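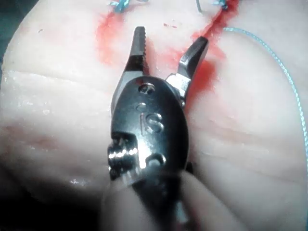 Skills Laboratory, Szilágyi Wing. Morning entry, November. The practice bench was opened at eight and the register signed. The first part of the session was given to grasping and release on the soft tissue pad, in accordance with the revised Ustis training plan, which asks each trainee to approach with the jaws fully open and to settle the angle of the wrist before making contact. I held the wide V above the pad for longer than the plan requires, and used the time to consider the fine teeth along the inner edge of the jaw. The older handbook advises that the teeth be allowed to do the work and that the hand should not add to it. I have read that sentence many times and have not always obeyed it. A streak of red fluid lay on the pad between the jaws, and I took it as my mark for the approach.

The grasping exercise was completed in 315 seconds against 272 at my previous attendance. The slower time is recorded without concern. The supervisor's note of last month drew attention to unnecessary force, and I had resolved to give up speed until that fault is corrected. Three grasps were marked as heavy. The remainder were accepted.

A short interval was taken at half past ten. The Cemton order has still not arrived and the stock sheet has been altered accordingly. Until it is delivered, trainees are asked to use suture from the lower drawer and to enter each packet in the book. I observed that two pages of the book are in pencil and have asked the office whether this is acceptable. The radiator by the window remains too warm to stand beside. 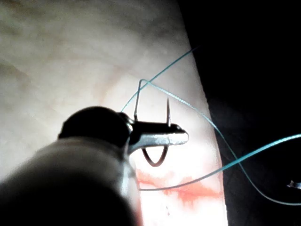 Needle handling occupied the second part of the session. I continue to find the loading of the needle more difficult than the passing of it, and the greater part of my private practice this term will be directed to that point. The needle is to be taken squarely, with the curve hanging clear below the jaws and the tip pointing straight up behind them, and it should be looked at before anything further is attempted. The blue-teal thread requires equal attention. It runs in a long, easy curve over the pale tissue and out past its edge, and against the dark area there I find it harder to follow than I should like. I have been advised to look for the thread first and the needle second – advice which I had thought excessive, and which I now intend to adopt.

The Novum assessment form was completed before leaving. It asks for a total of logged practice hours, which I have entered as 143, and for a statement of aims, for which the space provided is a single line. I wrote "lighter grasp, steadier loading" and signed it. The form was placed in the tray outside the office at ten minutes to one.

For the next attendance: bring the second pair of spectacles; request the lower stool; repeat the grasping exercise before the needle work and again after it, and enter both times.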